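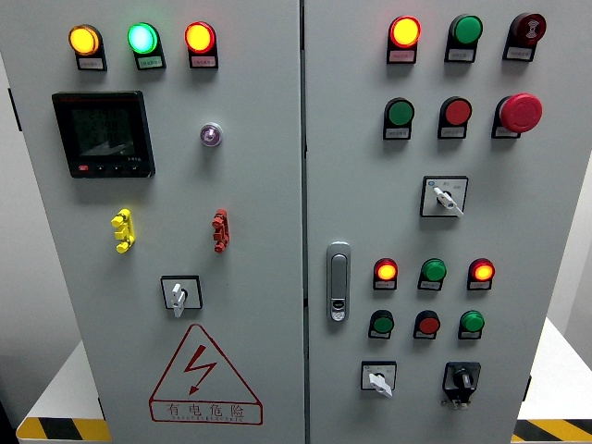

Fig. 1. Control cabinet doors with indicator lamps, push buttons and rotary switches.

Print this page | E-mail this page
Search course site Go

Unit 6: Color as a Signal

Reading for this unit: the Breden handout on labels, and the first half of the Hubáček chapter on warning signs. Skip the part on flags.

Last unit dealt with words on signs. This one deals with color alone, or color with very little text. A lamp, a painted curb and a colored folder tab all ask the reader to know something in advance. The color does not explain itself. Red means stop on a road, hot on a faucet, and a loss in an account book, and most people move between those meanings without trouble because the setting tells them which one applies.

Terms

Code – a set of signals with agreed meanings.
Redundant coding – the same message sent two ways, such as color plus position.
Legend – the key that tells a reader what each signal stands for.
Background – whatever the signal has to stand out from.

Redundancy

A traffic light uses color and position together. A driver who cannot tell red from green can still go by which lamp is lit. Position only helps if the order stays the same everywhere. The Clurnimow bus map is our bad case. It has 21 routes and gives each one a color, with no route numbers on the lines themselves. Several of the greens are close enough that readers in class traced the wrong line to the end. Compare the Steltthorpe map, which uses fewer colors and prints the number beside the line at every transfer stop.

On panels, color is usually backed up by a small label. Fig. 1 has three lamps in a row, lit amber, green and orange-yellow, with a white plate under each. Amber and orange-yellow are near neighbors, so a reader would lean on the plates and the order of the lamps.

How many colors

People can tell a great many colors apart when they see them side by side. They do much worse when they have to name one color seen alone and match it to a meaning. For this course, treat 6 as the upper limit for a code people must carry in their heads. If your design needs more than that, add shapes, letters or numbers.

Background and light

The same yellow is easy to read on black and hard to read on white. Paint fades, and outdoor signs change through the day. Test a printed sign at noon and again at dusk. Test a screen with the brightness turned down.

Exercise 2

Pick a color code you use at home, at work or on the street. Write down what each color means, where you learned it, and what a newcomer would get wrong. Then redraw it in black and white so that it still works. Hand in both versions on Tuesday. The exercise is marked out of 100, with half the marks for the black and white version. Photocopies are fine – hand coloring is fine too.

Next unit: arrows.

E-mail this page
Print this page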